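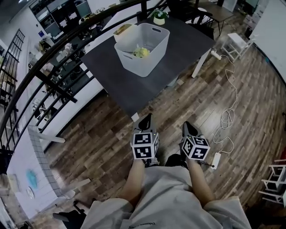 Frøydis says a bin with handles will get carried off within a week, and that I should stop pretending a table upstairs can be kept tidy by putting a box on it.

4 min read

She may be right. I've been keeping this diary of the mezzanine since February and I have yet to write down a method that lasted. The current one comes from Sugawara, whose booklet promises that every surface needs one open container and one living thing. Fine. We have the white bin and we have the little plant with the white flowers. Does the table feel calmer? It feels like a table with a bin and a plant on it.

Saturday, a little after ten, I read the chapter on small items again. You are supposed to put in the bin only what you'd miss by evening. So what went in? Something yellow and crumpled for wiping, and a thin stick that I can't imagine anyone missing by evening or by next year. The cream container behind it isn't in the booklet at all. Kiyoshi says it counts as a second bin and breaks the rule. I say the rule was written by someone selling bins.

I do like the dark tabletops - I'll give Emiko that, she argued for them. They show every crumb, so at least you know where you stand. What I don't believe is that a bare desk by the railing makes anybody work better. People told me the same about the Zulo trays, and those cost us 101 dollars and are now under the stairs at my place.

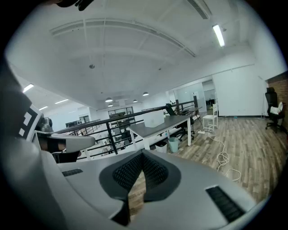 Upstairs by the railing, lights on.

Tomorrow I'm meant to go over all the desks and write down what each one is for. I'll do it, but I expect the answer for most of them will be "putting things on."

Must ask Quang if he wants the booklet back.

Comments (3)

Sayaka Sakamoto
We tried the one bin rule at home. We now have a very full bin.

Quang Kim
Keep the booklet.

hurkley_fan
The plant is the only part that worked for me, and I had to water it.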